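Vos démos en simu, vous en gardez combien ?

Wiremu Lockyer
Salut ! Je collecte des épisodes à deux bras pour Wuter, tâche « ranger les fruits dans le saladier ». Le genre de vue que j'enregistre :

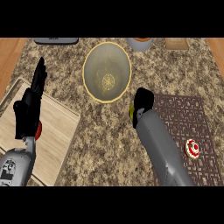

Réponses (4)

basent_89
Joli granit ! Par contre vue du dessus seule, moi j'éviterais – l'avant-bras droit passe sur le set de table et ta politique apprendra sans voir ce qu'il y a dessous. Ajoute les caméras de poignet.

Kylie Hollis
Pas d'accord avec basent. Chez Younis on a entraîné 2 politiques en vue unique et ça tient très bien, tant qu'on varie la position du bol. Je me méfierais plutôt des pauses : le bras qui attend pendant que l'autre bosse, ça s'apprend aussi (et c'est pénible à enlever après).

Wiremu Lockyer
Ah mince, les pauses, j'en ai plein... Je garde les démos ratées ou pas ? J'en ai 9 sur 89.

basent_89
Tu les gardes, mais étiquetées à part. Et je maintiens pour les poignets, surtout avec un petit objet jaune-vert (un agrume, sans doute) entre les doigts.

Kylie Hollis
Moi je les jette, on ne sera jamais d'accord :) Refais-en quelques-unes sans pause et compare.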